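Sorting out the old phone drawer (and getting the cases clean while you're at it)

I put this off from January until the middle of summer. We had old phones in the kitchen drawer, in the hall, in a coat pocket, one in with the batteries. If yours are like ours, set aside 2 hours and a clear stretch of counter, and do the whole lot in one go.

Start by getting every phone out of its case. I mean every one, even the case you think is fine! Grit gets in behind there and sits against the back. Push from the camera corner, where most cases give first, and peel along the long side. Don't dig in with a knife (I have the scratch to prove it).

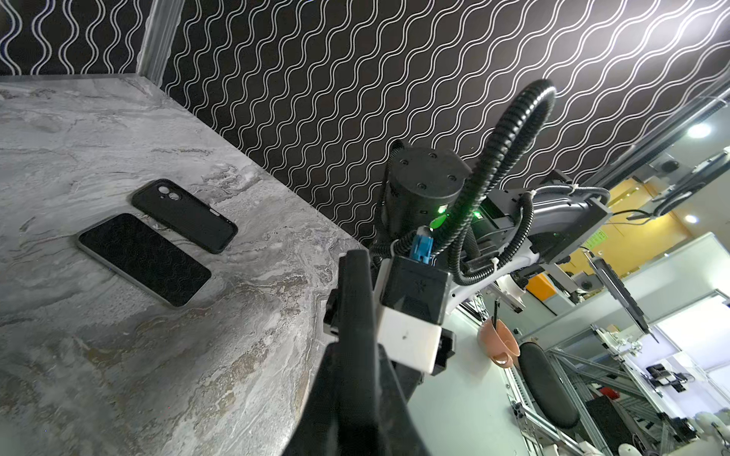
Phone and case, side by side on the marble.

Keep each case next to its own phone while you work. I once mixed up two that looked the same and spent ages wondering why the buttons didn't line up. Soft cases can go in warm water with a drop of dish soap, then onto a towel overnight. For the phones I use a barely damp microfiber cloth, a dry one after, and a wooden toothpick for the lint in the charging port, with the phone switched off and a very light hand.

Give yourself elbow room, too. A hard smooth surface wipes down fast, but phones slide on it, so lay them flat and well back from the edge.
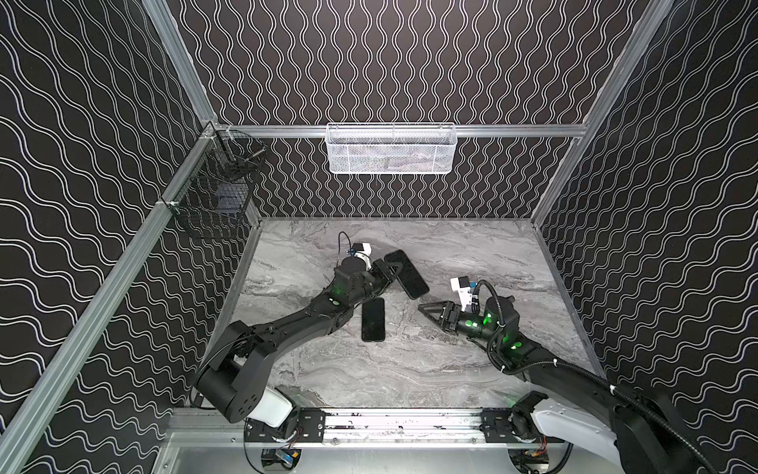 WHERE IT ALL GOES

Baskets, baskets, baskets. I like wire mesh, up on the wall or on a rail, so the work surface stays free and you can see what's in there without tipping it all out. One long shallow one and one deeper one will do most families. Mine came from Erberg, but any hardware store has them. The deep one is for phones, the shallow one for whatever goes with them.

If you don't want to drill, cable ties hold a mesh basket to a post or rail really well. Use more than you think, pull them snug and snip the tails close, or you'll catch your sleeve every single time. 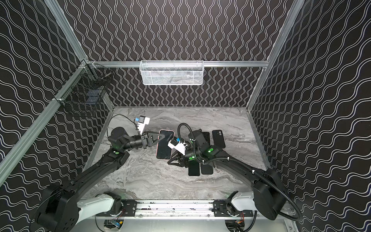 KEEP, PASS ON, RECYCLE

Now spread the phones out where you can see them all together. Some face up, some face down, it doesn't matter, just don't stack them, glass on glass is asking for it. Charge each one, save your photos, sign out of your accounts and then do the reset. Sticky note on the back with the passcode until that's done!

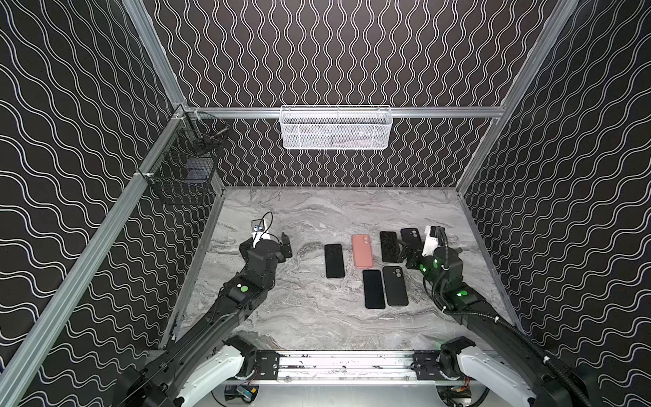

Tiina Heiskanen wrote in to say that she pops out the SIM tray before anything else, and tapes the little pin inside the drawer so it's there next time. She also asks that you never put a phone with a swollen battery in with the rest, or charge it. Take that one straight to a drop-off that accepts damaged batteries.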